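Unit 4: Taking Apart a Desktop Computer
Course notes, Narari Evening Program
Prepared by Tülin Değirmenci

Before this unit please read again the pages on static electricity. Switch off the computer, pull out the power cord, and press the power button once more for a few seconds. Then touch bare metal of the case.

Order of work

Put the computer on its side and take off the side panel. Keep the panel near you but not on top of the cables. Screws go in the small tray, sorted by size.

The drive usually sits in a plastic caddy. Disconnect its data cable and its power cable first, then press the two sides of the caddy and lift. If it does not move, do not use force - look again for a cable.
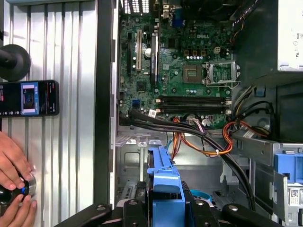

Fig. 4.1. Dell desktop with the side panel off. The blue part is the hard drive caddy; the CPU socket and both long RAM slots are empty.

Memory comes out after the drive. Open the clips at the ends of the slot and the module rises a little by itself. Hold it only by the edges.

The processor is the last part, and the most delicate. After the cooler is removed, release the lever and open the metal bracket. Lift the processor straight up. Never touch the inside of the socket, also not with a cloth.

Words to know
chassis - the metal body of the computer
expansion slot - a place for an additional card, for example PCI
chipset - a chip which connects the processor with other parts

Homework
Write the steps for putting the drive back, in your own words. Half a page is enough. Bring it to class on 4/16/25.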